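Sun-protective sleeve

Updated January
By Floarea Căpraru

A sun-protective sleeve, also called an arm sleeve or cooling sleeve, is a tube of thin knitted fabric worn over the arm to reduce exposure to sunlight. It is sold as a separate garment and is usually worn with a short-sleeved shirt. Most models run from the upper arm to the wrist – some add a thumb loop or a partial hand cover.

The fabric is commonly a blend of polyester or nylon with a small share of elastane. Protection depends mainly on how tightly the yarns are knitted, on fiber type and on color. Stretching opens the knit and lowers the rating, so a sleeve that is too small protects less than its label states. Fabric weight is given in grams per square meter.

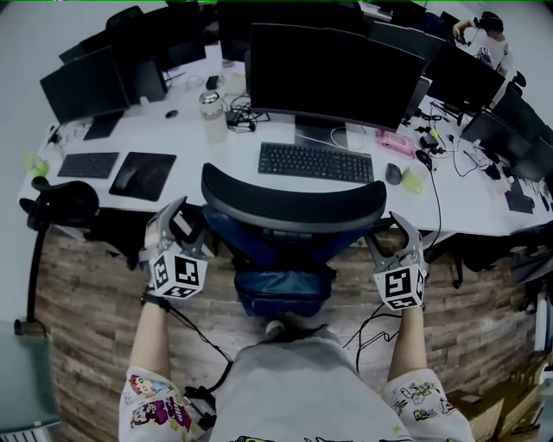

Decoration is applied in one of two ways. Solid colors are dyed in the piece before cutting, while patterns are normally printed on white or pale cloth by dye sublimation, in which heat turns the dye to gas and fixes it inside polyester fibers. The print adds almost no thickness and does not crack when the fabric stretches. Light grounds with colorful cartoon drawings, like those on the pair worn with a gray T-shirt in the illustration, are one type of printed design. Nylon blends take sublimation dye poorly and are printed with acid inks.

The Gritby mill produced its first sleeves as a sideline to cycling wear, cutting them from leftover panels. Its later line was knitted in the round on 370-needle machines – this removed the inner seam, a frequent cause of chafing. Kęstutis Luik, who managed the change, also replaced the elastic hem with a silicone band 13 millimeters wide.

Sleeves are washed in cool water without softener. Chlorine bleach weakens elastane and should be avoided.

See also: Arm warmer; Dye sublimation; Rash guard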